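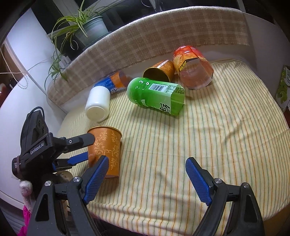 Llevo toda la mañana con los envases y todavía no he comido. Escribo rápido porque si lo dejo para luego no lo escribo, ya me pasó con lo del armario de las toallas, que lo prometí en mayo y ahí sigue (el armario y la entrada).

A ver. El cajón de abajo de la cocina. Ese. El que no cierra. Desde que estamos en el piso de Ekura lo uso para "cosas que pueden servir" y ha llegado un momento en que para sacar una tapa hay que meter el brazo hasta el codo. Ayer se atascó del todo. Una botella se había puesto de pie dentro, hacía tope con el mueble y no había manera. La saqué con el mango de la espumadera, después de un buen rato y bastantes palabrotas.

Así que hoy tocaba. Mantel en la mesa y fuera cosas, por tandas.

Lo del mantel es importante, al menos para mí. Sin mantel los botes ruedan y acaban en el suelo, y además la mesa se raya con cualquier cosa. He puesto el amarillo clarito de rayas finas, el de las rayitas naranjas y verdes, que ya no uso para comer. Lo compré en Bromley, la tienda de telas de la cuesta, era un retal y me costó poquísimo. No lo he planchado, claro. ¿Quién plancha un mantel para poner envases encima? Mi madre. Mi madre lo plancharía.

Va lo que he ido decidiendo, sin mucho orden.

Los vasos naranjas

Los de papel con el borde dorado y el dibujo de hojas enroscadas. Me gustan demasiado. Son de una merienda que hicimos, compré un paquete en Waweru pensando que eran para bebida caliente y no tengo ni idea de si lo son, nunca miré el paquete. Me da pena tirarlos. Ya sé que es un vaso de papel. Pero ese dorado queda bien en cualquier estante y a mí me hacen gracia hasta tumbados.

Total, que se quedan, pero con trabajo. Uno para los lápices cortos, los que se pierden en el fondo del bote grande. Otro para las gomas de pelo y las pinzas del baño, aunque el baño es húmedo y el papel no va a durar nada. Ya veremos. Si se ablanda, al contenedor y sin llorar.

Probé a plantar semillas en uno hace tiempo. Mal. Le hice agujeros abajo con un palillo, regué, y a los 7 días la base estaba hecha papilla encima del alféizar. La albahaca ni asomó. No lo recomiendo, o al menos no sin algo dentro, un vasito de yogur o lo que sea.

El verde

El de plástico verde transparente. Este lo tenía yo por perdido!! Me gusta el color, me gusta que tenga facetas en un lado, me gusta todo menos la etiqueta. La etiqueta blanca con el código de barras no sale. He probado:

- Agua caliente y paciencia. La paciencia se acabó antes.
- Aceite de girasol con un algodón, dejar un rato, frotar. Sale el papel de algunas etiquetas y queda el pegamento, que coge todas las pelusas de la casa.
- Bicarbonato con aceite, en pasta. Lo mejor hasta ahora en frascos de vidrio. En plástico me da miedo frotar fuerte porque se pone mate.
- El secador. Funciona con las etiquetas gruesas, las que salen enteras. Con las finas te quemas los dedos y ya está.

Una vez compré un quitaetiquetas de los de bote, 2,310 costó la broma (en dinero de entonces y con envío, no me hagáis hablar), y olía tan fuerte que tuve que abrir todo en pleno invierno. Ahí está, en el altillo, casi entero. Si alguien de Ekura lo quiere que me escriba y se lo bajo al portal.

Al verde de momento le dejo la etiqueta. Lo giro hacia la pared y listo. Irá para los clips y las chinchetas, que ahora viven en un sobre.

El transparente grande

El del envoltorio rojo y naranja. Bueno, rojo arriba y luego se va haciendo amarillo, muy de verano. Este es el que más sitio ocupa y el que más me cuesta decidir. Por el tamaño es perfecto para arroz o para lentejas, pero no me fío de volver a meter comida en un envase que no sé si está pensado para eso. Mi regla, que no es ley ni nada, es la mía: comida seca solo en vidrio o en lo que se compró para comida. El resto, botones, hilos, pilas, tornillos.

Botones entonces. Tengo botones para parar un tren. La mitad eran de una caja de galletas que se oxidó por dentro y los ha manchado un poco. Los que se manchan los lavo con jabón de platos en un colador, secan encima de un trapo y a funcionar.

La botella blanca y el azul

Estos dos van juntos en mi cabeza porque siempre los guardo juntos, el azul con la banda naranja detrás y la botella blanca delante, y siempre se me cae la botella. Es brillante, resbala, la base es redonda y con mirarla se tumba. Para guardar cosas no sirve mucho, tiene la boca que tiene. Pensé en hacerla regadera pequeña con agujeros en el tapón, pero es que ya tengo una regadera. Esa es la trampa del cajón: todo puede ser otra cosa y tú ya tienes esa cosa.

Así que la botella, fuera. Reciclaje. Me ha costado un poco, no os creais.

El azul se queda en observación. Tiene una parte más oscura en un extremo que deja ver algo de lo que hay dentro y eso para mí es media vida, porque yo lo que no veo no existe. Por eso compro cinta adhesiva cada mes.

Cómo lavo yo los envases (me lo preguntáis siempre)

Primero enjuague en frío, rápido, para que no se quede nada pegado. Luego agua templada con jabón en un barreño, todos juntos, y me voy a hacer otra cosa. Las tapas aparte. Las tapas SIEMPRE aparte, que si no se meten unas dentro de otras y hacen vacío. Después cepillo de biberones, aunque en esta casa no haya bebés, es el mejor cepillo del mundo. Y boca abajo sobre un trapo hasta el día siguiente. No los seco a mano porque siempre queda una gota dentro y si cierras con la gota dentro, a la semana huele a perro mojado.

Los de papel obviamente no se lavan. Un paño seco y ya. Lo digo porque una vez lavé uno. No pregunteis.

Si un plástico ha tenido algo con olor (especias, suavizante, ambientador), dos noches abierto en la ventana con un poco de bicarbonato. Si sigue oliendo no insisto. Hay olores que no se van y luego los lápices huelen a lavanda química, comprobado.

Lo que quería medir y no medí

El cajón. Tenía que haber medido el cajón ANTES de decidir nada y lo he hecho al final, con la cinta de costura, que está estirada y miente. Tiene 76 de ancho por fuera, por dentro menos, y de alto es una miseria. O sea que el transparente grande de pie no entra. Tumbado sí, pero tumbado me ocupa medio cajón y estamos otra vez como al principio.

Idea: subirlo al estante de encima de la lavadora, con los botones, y que el cajón sea solo para tapas y para los que encajan unos en otros. En Histness, la tienda de cosas de casa que han abierto donde estaba la ferretería, tienen unos separadores de bambú que se estiran y se quedan fijos con un muelle. 210 el juego. Me parece caro para unos palitos con muelle. Pero fui a mirarlos otra vez ayer. O sea que los voy a comprar, nos conocemos.

Mientras tanto, cartón. He cortado una caja de zapatos por la mitad y hace de separador bastante digno. Feo. Pero con el cajón cerrado no se ve.

Lo que se va

He hecho una bolsa para el contenedor amarillo y un montoncito para el cole de enfrente, que piden envases limpios para plástica. Si tenéis un colegio o una guardería cerca, preguntad antes de llevar nada, que a veces solo quieren de un tipo y les haces una faena. El nuestro no quiere vidrio, lógico, ni nada que haya tenido productos de limpieza.

Las tapas huérfanas también fuera. Todas. Sin probarlas una por una, que eso ya lo he hecho otros años y se te va la tarde. Bueno, miento. Probé una azul porque juraría que era de algo. No era de nada.

Y las pajitas de papel que salieron del fondo, pues eso, no sé de cuándo son. Estaban debajo del salvamanteles, pegadas entre ellas. Basura.

Lo que me falta

Limpiar el cajón por dentro, que tiene una capa de algo pegajoso en la esquina izquierda. Sospecho miel. Encerar las guías con un trozo de vela, que es lo que hacía mi abuela y va de maravilla. Quitar el mantel, sacudirlo por la ventana del patio y meterlo en la lavadora con lo de color. Decidir lo del azul. Comer.

Si os animáis con el vuestro, un consejo solo: no lo saquéis todo de golpe. Yo antes lo volcaba entero encima de la mesa y a las dos horas estaba metiéndolo otra vez a puñados con tal de poder cenar. Por tandas, lo que quepa en el mantel con holgura, y hasta que eso no tiene sitio no sale lo siguiente. Se tarda lo mismo pero no dan ganas de mudarse.

Ah, y el truco de las etiquetas que me dejasteis en los comentarios de la otra vez, el de la mayonesa. Lo tengo pendiente. Me da un poco de asco pero lo voy a probar con el verde, lo dejo puesto mientras como y os cuento en cuanto lo aclare.

Me voy que se me quema el arroz.

Publicado el 15/06/2020
Compartir · 7 comentarios

Contacto · © Cajones y otras cosas · Volver arriba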